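Shelf Assistant, Snacks and Dry Goods (part-time, evening)

Ballulcombe is looking for one shelf assistant for our shop on the Hitville side of town, beginning in November. The position is part-time, 14 hours in a week, and the work is mainly in the evening, from 6 p.m. until closing. It is suitable for a student, for a parent who is free after dinner, or for a person who has already another small job.

The shop is not large. We carry 423 different articles at the moment, and more than half of the daily work is in the snack aisle, where customers take one thing, put back another and leave the row in disorder. You will be responsible for this aisle and for the dry goods next to it.

Your tasks:

Bring the products to the front of the shelf and close the gaps between them. Stand the canisters straight, with the label turned to the customer. Put each flavor back to its own place. Bags of chips are placed so that they do not fall over the label strip. Check the dates when you refill, and put the older stock in front. Wipe the shelf surface before new goods come on it, also the base panel near the floor, which collects dust quickly. Report to the shift leader when a price label is missing or does not agree with the product.
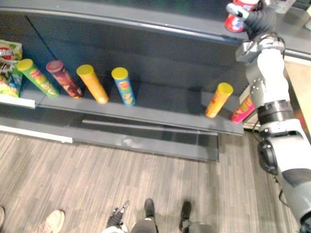

Snack aisle, lower shelf: chips in bag and canisters, with open space to fill.

Some of this work is done close to the floor. The lower shelves need as much care as the upper ones, so you will kneel or bend many times during one shift. Please consider this before you apply. We give knee pads and gloves, and there is a low stool with wheels which most colleagues like to use. The heaviest carton in the dry goods section is rice, and it can be divided in two if you ask.

We do not ask for experience in retail. We ask that you can read a shelf plan, or are willing to learn it, and that you are on time. Basic English is enough for the work – many of us learned it as adults, and the shelf plans are mostly drawings. You should be at least 18 years old because the shift finishes late.

The first two shifts are paid training. You will walk the aisles with an experienced colleague and then fill one section by yourself. After this we decide together if the work fits to you. Employees receive a discount in the shop, and the bus number 48 stops in front of the door until midnight.

To apply, please write a short letter with your name, your telephone number and the evenings when you are free. A résumé is welcome but it is not necessary. You can leave the letter at the customer desk or send it to Ballulcombe, Personnel, 203 Issahaku Road, Hitville. Write "Shelf Assistant" on the envelope, please. We answer every letter, usually inside of two weeks, and we invite suitable persons for a short talk in the shop.

If you prefer to work in the morning, look also at the notice for our bakery counter – that position is still open.

Filed under: Jobs > Store & Stockroom > Part-time

© Ballulcombe | Contact Personnel | Back to top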